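Kälin Dairy Cooperative, Milk Pricing Working Notebook
February, Tuesday, morning session

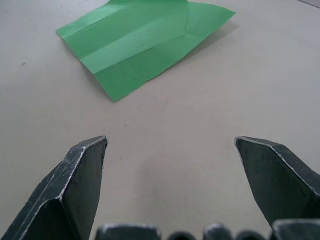
Folded green sheet on the tabletop.

Present: Rangel, Damasceno, Bhuiyan. Toledo joined by telephone for the second half.

The purpose of the session was to test the revised payment formula against last season's collection records. The present formula pays on volume and fat only. The revised version adds a term for protein and deducts for high cell counts, as requested by the members at Cukach.

Records were available for 154 member farms. Of these, 6 were set aside: the Skostov route has two sets of collection slips for the same fortnight, and the totals do not agree. Damasceno will ask the route driver for the originals. Until they arrive, no Skostov figure should be quoted outside this group.

First run, protein term at the proposed weight. Small herds gained slightly. The larger herds on purchased feed lost more than expected, and the cooperative's total payout fell, contrary to the instruction that the change be neutral. Bhuiyan traced the fall to the base price, which had been entered before the winter supplement was added. Corrected and run again. Payout now agrees with the ledger.

Second run, with the cell count deduction. Roughly 20 farms would be paid less than under the present formula. Rangel considers this acceptable if the deduction is brought in over two seasons. Toledo does not agree and asks that no member lose income in the first year. Her objection is to be recorded in full in the note to the board.

The processor, Esis, has not confirmed whether it will pay a premium for protein. Without one, the added term only moves money between members. Pacheco to write again and request a reply in writing.

Still open:
Skostov slips (Damasceno)
Letter to Esis (Pacheco)
Rerun with the deduction capped at 5 percent of the monthly payment (Bhuiyan)
Check whether morning and evening samples are still pooled at Cukach. The handbook says they are; the test sheets suggest otherwise.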